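The Paper Cup, Reconsidered
By Wagner Furtado
19 Jun 2020

A large paper cup is a cone with the tip removed. The taper lets cups nest in a sleeve, and it sets how much of the base meets the table. Marinho, which makes cups for party suppliers, ships them in cartons of 775 and sells the same blank in several colors, yellow and gray among them.

The rim does most of the structural work. Paper is rolled outward at the mouth into a tight bead, and that bead keeps the opening round when the wall is squeezed.

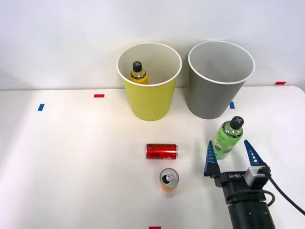

Wall stiffness is a separate matter. A cup used to hold a small bottle takes its load at one point on the side, where the bottle leans, and thin stock will bow there over time. Larnus tested 3 paper weights in April and kept the heaviest.

Color is printed before forming. White rims are left unprinted, so the ink stays off the lips.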